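Questions and answers for people who record at the Plernano table

Last changed May 13, 2026

What is the work?

You do simple cloth tasks with two hand-held grippers, one in each hand. The recordings become examples for Vundlow, our learning system. You need no knowledge of programming.

How long is one shift?

Two hours with a break in the middle. A usual shift gives 32 good examples. Please do not hurry to get more, slow and clean is better for us.

Which clothes do we use?

In April we had only towels. Now we do shirts also, and they are more difficult. The collar can stand up or twist, and the system must see many such cases. So do not make the shirt perfect before you start. Lay it on the table a little rumpled, on the left or on the right, and change the side from time to time.

Where must my grippers be?

Both stay over the table or close to its edge. One can go to the collar while the other waits with open fingers. Keep the square markers on top of the fingers free - if a sleeve covers them, we cannot measure how wide the gripper is open. 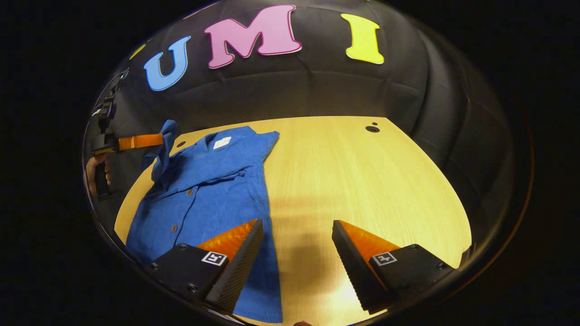

I made a mistake. Should I stop?

If you drop the cloth, pick it up again and continue. Such examples are useful. If you touched the cloth with your bare fingers, stop and mark the example as "hand".

How many examples of one task are needed?

For a first training we take 103. After this Rigoberto Condori looks at where the system fails, and he asks for nearly 45 more of the hard cases.

Can I record at home?

Not at the moment. The grippers stay in the Hundedstead room.

Whom do I ask if a gripper feels loose?

Put it down and write to Rigoberto. Please do not turn the screws yourself.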